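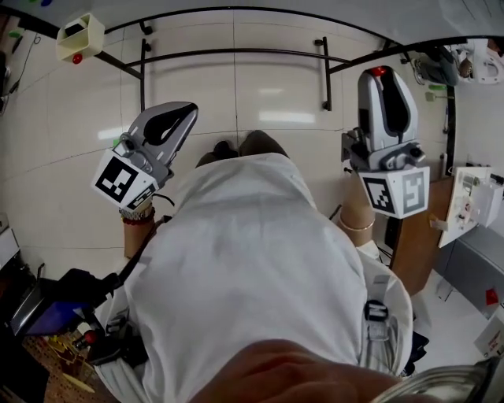
Fovo puts two hand-held grippers through a side-by-side trial

November 8, 2018

Fovo has finished the first part of a trial comparing two sets of finger pads for its hand-held grippers. The grippers are worn as a pair, one in each hand, and record how a person picks things up so that a robot arm can be taught the same moves later.

Each gripper carries a small camera module and a white cube printed with black-and-white square markers. Software reads the markers to work out where the gripper is and which way it is turned. A strap, likely part of a harness, goes over the operator's shirt.

The trial began in October at the company's Grunutitz workshop. Operators worked through 11 household and bench tasks, among them folding a tea towel, sorting screws into trays and hanging tools on a pegboard. Each task was done 40 times with each set of pads. The pads were made by Ververidis and Iltico, and both are black rubber.

Fovo said the Ververidis pads held thin and flat items better, and dropped fewer screws. The Iltico pads were easier on the hands over a long session, as they needed less squeeze to keep hold of a heavy item. Marker tracking was lost in 3 of the tasks, mostly when one gripper passed in front of the other. The cube on the left gripper will be moved 2 centimetres further from the handle before testing starts again.

The second part of the trial will look at cable length and at a lighter camera module. Fovo has not said which pads it will order. Results from both parts will be posted on the company's website, along with the task list and the settings used for the cameras.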